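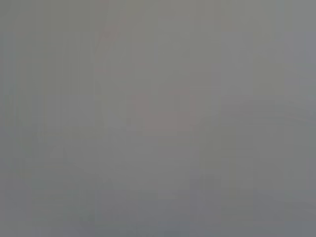

Slide 1. Cinzento quase uniforme, baixo contraste.

Notas do orador: nevoeiro de radiação no vale de Fagundes

Abrir com a definição operacional: visibilidade horizontal inferior a 1 km. Acima desse limiar falamos de neblina. Não gastar mais de um minuto aqui.

Slide 2. Condições de formação
Céu limpo, vento fraco, humidade elevada junto ao solo. O arrefecimento noturno leva o ar à saturação. Lembrar que vento nulo favorece antes o orvalho; é preciso alguma turbulência para a camada ganhar espessura.

Slide 3. Rede de medição
9 estações entre Fagundes e Jitotley. Sensores de dispersão frontal Floline, alcance configurado até 3000 m. Os registos são arquivados no sistema Nallel. Mencionar a falha de junho na estação da ponte.

Slide 4. Dissipação
Aquecimento do solo depois do nascer do sol; a base sobe e passa a estrato baixo. Camadas com mais de 100 m de espessura demoram mais. Mostrar a curva e esperar.

Slide 5. Estrada
Com visibilidade de 70 m, a distância de paragem a 90 km/h já não cabe no campo visível. Repetir o valor.

Se faltar tempo, saltar o slide 4. Perguntas no fim.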